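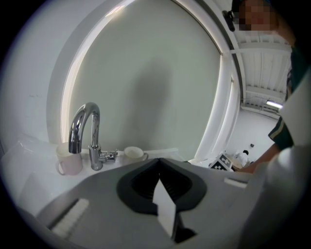 Walladent Hand Tool – bathroom counter kit

Price: $281
Ships from: Rurnberg
Page updated January 29, 2024

I get the same email every week. Can a machine clean my bathroom yet? Short answer, no. Longer answer, it can do bits of it, and the bits are getting more interesting, so let me tell you what this kit is good for before you spend your money.

The Hand Tool is a gripper you hold yourself. You do the chore with it, and the recording goes toward teaching an arm to do the same chore later. We started in kitchens like everybody else, but I kept pushing for the bathroom counter because it's such a mean little test. You've got a chrome faucet throwing reflections everywhere, a mirror right behind it, white cups on a white counter, and handles that never point the way you'd like. People do that counter half asleep. Arms still struggle with it!

What our arm can do today

Moving a mug from one side of the faucet to the other: pretty good. In our last run of 90 tries it dropped or knocked over 3, and I was happy with that. Pushing a lever handle: fine, if it's a stiff one. Wiping a flat counter with nothing on it: fine, slow.

What it can't do

Clear plastic bags. It hates them. A crumpled one barely shows up and changes shape the moment you touch it. Folding a washcloth is hit or miss, and I'd say more miss. Cleaning behind the faucet, forget it for now. Chathurika Wanigasekara runs our testing and she won't let me put "cleans your bathroom" anywhere on this page – fair enough.

What's in the box

Hand Tool body, gray
White finger pads, one pair fitted and one spare
Checkerboard marker card
Carry bag
Trornotum software, one seat

Getting started

Put the marker card where it will stay put and leave it there for the whole session. Hold the tool the way you'd hold a hair dryer. Go slower than feels natural, and let go of the cup before you pull back (I still forget this).

Is it for you?

If you teach, tinker, or run a small lab, yes, I think you'll have a great time with it. A couple of cleaning companies have asked too, and I told them to wait. Pranab Gunawardena is working on softer pads for cloth and bags, and I hope to have those up by September. They'll fit the body you buy now.

The old Procházka mount still fits, but you'll need the adapter ring, sold separately. Returns are fine if the pads haven't been glued or trimmed.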